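Setting up scanned switch access in Skendel

Skendel can be played from start to finish with a single switch, but the option is off by default and split across two menus. The steps below apply to version 3 of the game on a desktop computer. Console builds use the same wording in a different order.

Before you start

You need one switch, a switch interface that reports itself as a keyboard, and the free Laneo mapping tool. The settings were checked with a Hagedorn interface. Any interface that sends an ordinary key press should behave in the same way.

Step 1: Map the switch

Plug in the interface and open Laneo. Choose New Profile, press the switch once and wait for the key name to appear. Assign it to F6. Do not use the space bar, which Skendel reserves for skipping dialogue and cannot be reassigned. Save the profile and leave Laneo running in the background.

Step 2: Turn on scanning

In Skendel, open Options, then Controls, then Input Method. Change Direct to Scanned. The game restarts its menu and a highlight begins to move through the entries. Press the switch to select the highlighted entry.

If the highlight does not move, Laneo has probably lost focus on the profile. Switch to its window, reselect the profile and return to the game.

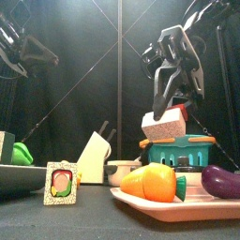
Scan speed is set under Options, Access, Timing. The default interval of 368 milliseconds is too short for most new users. Raise it until you can select the same entry 6 times in a row without a miss, then leave it for at least one full session. High contrast between the highlight and whatever lies behind it also helps. A pale block against black fabric is easy to pick out, as is an orange handle on a teal basket, and the highlight colour should stand out from the game's background just as clearly. The colour picker is on the same page as the interval.

Step 3: Filter repeat presses

A tremor or a stiff switch can register two presses for one. Set Ignore Repeats to 163 milliseconds to begin with. Increase it in small steps if double selections continue - values above the scan interval will cause real presses to be dropped.

Step 4: Save and back up

Select Save to Slot. Skendel stores up to three access profiles, and updates have been known to reset the first. Keep a copy in the second slot.

Known problems

The fishing section ignores the repeat filter. Edeltraud Engelhardt has posted a replacement settings file on the Lonelex forum which corrects this. Put it in the Profiles folder and restart the game.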